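Home » Features » Out and about

The moss people

I went looking for a rare liverwort and came home with wet knees, a new hand lens and opinions about ditches

September 11, 2026

I should say at the start that I've never been a plant person. My mother grew dahlias and I resented them, mostly because I was the one sent out at night with a torch to pick off the earwigs. So when Pei-shan Yau rang and asked if I fancied a weekend looking at moss in Tidlow, I said yes in the way you say yes to a friend's choir concert, and then spent the train journey wondering if there was a pub.

There is a pub. It does a very good pie. But I'm getting ahead of myself.

Tidlow is one long street, a church with a squat tower and a great deal of wet wood. The wood runs down both sides of a stream called the Lui, which is barely a stream at all in August and a brown roaring thing by the New Year, and it's the wood that people like Pei-shan come for. She'd told me the parish list stood at 1370 species of plant, lichen and fungus, which sounded like a typing error for a place with a single bus stop. "That's nothing," she said, hauling a rucksack out of the boot. "Half of it's still unlooked at!"

She has been coming here for 20 years. She started with flowers, got bored of waiting for spring, moved on to ferns, and then one January she knelt down to tie her bootlace beside a rotten log and didn't get up again until it was dark. I've heard versions of this story from every moss person I've met since. There's always a bootlace, or a dropped glove, or a dog that wouldn't budge.

Anyway, the first thing you learn is that you're holding the lens wrong. I had it out at arm's length like a detective. You're meant to bring it right up against your eye, so close your lashes brush it, and then bring the plant up to meet you (or, if the plant is attached to a boulder, bring your whole face down to the boulder). I felt ridiculous for a minute or so. Then something clicked into focus and I said a word I can't print in this magazine.

I was looking at common haircap, which is the moss you've probably walked past a thousand times, dark green and spiky and standing up straight like a very small plantation of pines. Through the lens each stem was a star. The leaves had teeth. Little capsules stood above them on wiry red stalks, and one or two were still wearing their shaggy golden caps, and Pei-shan was breathing down my neck saying "Well? Well?" like someone who'd just served me soup.

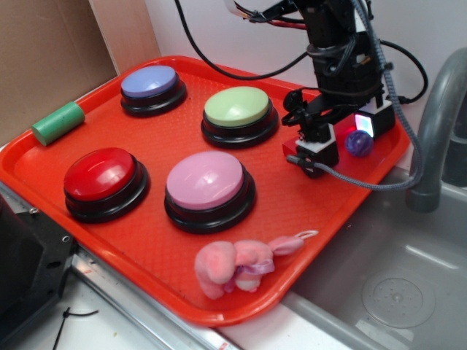 We did four hours that first morning and covered, I'd guess, the length of a supermarket car park. Moss people don't walk, they seep. You go from a tree trunk to a stone to another tree trunk, and each one has to be looked at high and low, and on the side the rain runs down, and in the crotch where the roots fork. I learned swan's-neck thyme-moss, which likes the shade and has big see-through leaves. I learned springy turf-moss, which looks like a bottle brush someone has trodden on. I learned tamarisk moss, my favourite, as it looks so exactly like a tiny fern that I argued about it. And then I forgot all three over the pie and had to learn them again after lunch.

The afternoon belonged to Tamunoemi Fashola. She keeps the records for the wood, and she arrived by bicycle in a waxed jacket with so many pockets that she rustled. Every pocket had folded paper packets in it. You don't put moss in plastic, she told me quite sternly, you put it in paper and let it dry, and you write on the outside where you found it, what it was growing on and which way the slope faced. A dried moss can sit in a drawer for a century, and when you drop water on it the leaves open out again while you watch. (She did this for me later on a saucer in the pub. I made her do it twice.)

Tamunoemi wanted to check a ditch. I'd been told about the ditch in advance, in rather hushed tones, and I'm afraid it looked like a ditch. It runs along the bottom of the wood behind Trulov, the old nursery, which shut before either of them came here and which still has lumps of collapsed cold frame sticking out of the brambles. For years the ditch was cleared every winter with a digger. Then the clearing stopped, the banks slumped, and things started to grow on the bare clay.

What grows there now is mainly liverworts, and I'd better explain those, because I'd never given one a thought. They're cousins of the mosses. Some of them look so much like moss that you need the lens and a good deal of swearing to tell. The others don't bother with leaves at all and just lie there in flat green ribbons, forking as they go, like something spilled. The name comes from an old idea that a plant shaped like a liver must be good for your liver. Please don't eat them.

The one we'd come for hadn't been recorded in the ditch before the spring. I've been asked not to say which it is or exactly where, and I'll stick to that, but I can tell you it's smaller than my little fingernail and that I knelt next to it for quite some time while looking firmly at something else. Tamunoemi found it. She went completely silent, then lowered herself flat on her front in the mud with her boots up on the bank behind her, and stuck out one hand for the lens.

"Two patches," she said eventually. "There were two in March. They're both bigger."

And that was it! No whooping. Pei-shan wrote it down, with the time and the grid reference, and passed round a bag of mint imperials. I was more excited than either of them, I think. I wanted to ring somebody.

That entry was number 3629 in the wood's record book, which is really a row of hardback notebooks on a shelf in Tamunoemi's back bedroom. She's typing them up, slowly, between other things. The early ones are in a handwriting neither of them can fully read, all loops, and there's a page where the writer has recorded nothing but the word "hopeless" and a drawing of rain. Records like these get passed on to the county, and from there they get used for all sorts: working out which species are moving north, which woods were never felled, where the air has become cleaner. Lots of mosses and liverworts are fussy about air. Some of those on the Tidlow ash trees had disappeared from this side of the county when everybody burned coal, and they've been creeping back up the trunks, a twig at a time.

The ash trees are a worry, mind you. Dieback has got into the lower wood, and when an ash goes, so does everything living on its bark. Some of it will cope on sycamore or elder. Some of it is picky. We stood under one enormous tree with a thin, patchy crown and Pei-shan put her palm flat on the bark the way you might with a horse, and then she changed the subject to sandwiches.

If you'd like to have a go yourself, you need very little. A ten-times hand lens on a string round your neck (I bought a Kuvenora from the shop by the station, and it's been fine), an old envelope or two, and trousers you don't love. Winter is best. The trees are bare, the light gets down to the ground, and the mosses are plump and bright when everything else has given up. Start with a wall. A good old mortared wall in a churchyard or down an alley will keep you busy for a whole morning, and you can do it standing up. Look for the grey cushions with long silvery hairs at the tips of the leaves, which is grey-cushioned grimmia, also known to Pei-shan as hedgehogs. Take a pinch only if there's plenty, and ask first if the wall belongs to someone.

Joining a group helps more than any book. I bought two books and they both begin with a key, and the key wants to know straight away if the leaf cells are longer than they are wide, which is a lot to ask of a person in a drizzle. It's much better to have somebody next to you who'll say "no, feel it, it's crisp, that one's always crisp". Most counties have an outing or two each winter and beginners are made a fuss of. Take cake.

I've been back to Tidlow once already. My garden wall turns out to have five kinds on it, or six, depending on a brown scrap behind the water butt that I've put in an envelope and posted to Tamunoemi. She hasn't replied yet.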